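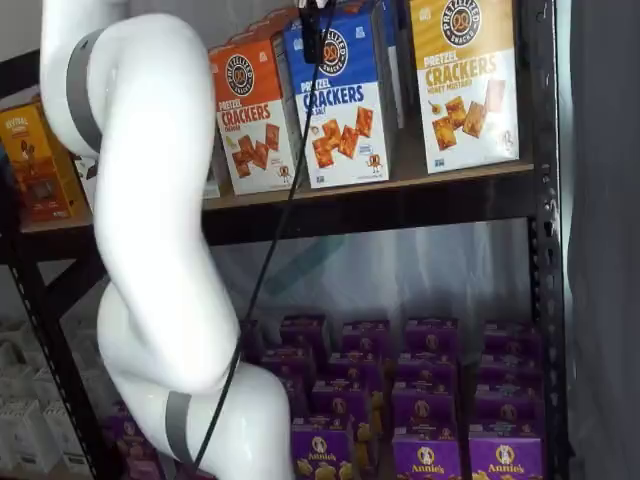
I have put together a lot of shelves over the years, most of them bad, so when I tell you I'm happy with the Rornby you should know what it's up against. I had a pressboard thing in the pantry that bowed like a hammock, and a wire rack in the garage that let every paint can tip sideways through the gaps. What I wanted was simple storage for a spare room that had filled up with fabric, canning jars and tax papers. I'm a boxes person, too. Boxes up on the upper shelf and a good open gap underneath, like in the photo, is how I think shelves ought to be used, and a lot of units don't let you do it because they cram in one level too many.

The Rornby lets you do it! It comes with four shelves and you can leave one out, or set them wherever you like on the posts. I run mine with three. The fourth is behind the door waiting for me to change my mind.

Posted 07/03/2025, after living with it since September, so this is not a first-week review.

What I got: the wide version, 60 inches across, made by Stüber and ordered through Troder for $88. There's a narrow one too, which my neighbor Lăcrămioara Jitaru bought for her laundry room after she saw mine. She likes hers but says the top wobbles a little until you screw it to the wall. Mine has the same wall bracket and I used it from the start, so I can't compare. Please do use the bracket, especially if you have kids or a cat that climbs.

Putting it together took me 50 minutes by myself, with a coffee break in there. The posts come in two halves that slide into each other, and the shelves sit on little clips that snap into slots. No screws at all except for the wall bracket! You will want a rubber mallet. I started out with my palm and switched to the mallet after the second corner. The instructions are drawings only and the drawing for step three is really confusing (it shows the clip upside down, or at least I read it upside down, and so did Lăcrămioara). The wide lip of the clip goes at the bottom. If your shelf rocks, that's the first thing to check.

Now the weight. The sheet says 388 pounds for the whole unit, spread evenly, which is an odd number but I'll take it. I haven't weighed my stuff and I'm not going to. What I can say is that the bottom shelf has a full winter of canned tomatoes and two cases of empty jars on it, the middle one has fabric and the sewing machine, and I laid a yardstick across the front edges last month and couldn't see any sag. My old pantry shelf was smiling at me after a few weeks with half of that.

I love the depth. A banker's box fits front to back with a bit of room left over, so nothing hangs out to catch your hip on the way by. I also love that the shelf surface is solid, because small things stay where I put them and I can wipe it down with a rag. The edges were smooth on mine, no sharp spots, and I went over them with my hand before I loaded anything.

Things I'd change:

The feet. They're thin caps that just push on, and one fell off when I scooted the unit over to get at an outlet. On carpet it doesn't matter. On a hard floor I'd buy felt pads or something thicker.

The slots. They're spaced a little too far apart for my taste. My middle shelf is either slightly too low for the sewing machine cover or slightly higher than I'd like for reaching the back. I went with higher.

The smell. There was a paint smell out of the box. I left the window open and it was gone in a few days.

Before this I nearly bought the Emis, which is the one everybody seems to recommend. It's a good-looking unit and the finish is nicer, I'll give it that. But the shelf heights are fixed, and with my mix of tall jars and flat boxes that was the end of it for me. If you only store books or shoes, the Emis might suit you better.

One tip on loading it. Put the heavy things on the bottom before you clip in the upper shelves. I did it the other way around and ended up on my knees, sliding jars in under a low shelf and bumping my head twice.

I'm ordering a second one for the garage as soon as I get the paint cans sorted. Five stars from me, or four and a half if you have hardwood floors and hate buying felt pads.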